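About Flindero

Flindero is a small company that makes and restores tables for homes, cafés and shared kitchens. We have a workshop, a showroom on the floor above it and a store for boards and tops waiting their turn. There are 14 of us on the payroll, four of them part-time.

The business was started by Hưng Lương and Corinne Hutchins, who met while fitting out a café called Jikow. Hưng was building the counter and Corinne was ordering the furniture. The tables that arrived were too glossy and marked within a month, so the two of them took the tops off, sanded them back and finished them again over a couple of long evenings. The owner then asked for six more, and that was the first order.

What we make

Most of our work is dining tables and kitchen tables in pale wood colours. We keep three ranges. Sinow is the plain one, with square legs and a straight edge. Tô is rounded at the corners and sits slightly lower, and it is the one most families with small children choose. The third has no name and is simply whatever a customer needs to fit an awkward room.

We also take in old tables. Rings, scratches, burns from pans and wobbly legs make up most of the repair list. Our 795 repair jobs to date include a few pieces that have come back twice. Prices for repairs are given once we have looked at the table, and there is no charge for looking.

How we choose a top

Khoa Hồ looks after the tops. He lays each one flat near the window and checks it in daylight before anything is cut, as the colour and sheen of a surface can change a good deal from one end to the other. He also decides which way round the top will go. A strong figure in the grain usually ends up towards the middle, where people will see it when the table is clear.

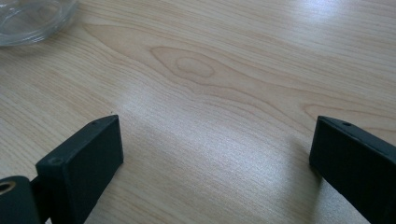 Finish is the part customers ask about most. We offer matt and satin. Satin is easier to wipe and brings the grain up a little, but it does show glare if the table stands right by a window. Matt hides more and needs a bit more care with oil and red wine. Samples of both are kept in the showroom and can be borrowed for 14 days, so you can try them at home with your own plates and glasses on them.

Who does what

Hưng runs the workshop. Corinne deals with orders, suppliers and the accounts. Vy Kim draws the plans and does home visits for measuring. Cúc Hà is in charge of repairs and answers most of the questions about care and cleaning. If you ring in the morning, you will probably get her.

Deliveries are made in our own van by two people, who will carry the table in, put the legs on and take the packaging away. Please measure your stairs and doorways first. We send a form for this with every order.

The showroom is open by appointment. Parking is at the back, next to the loading door.

Page last updated February 23, 2023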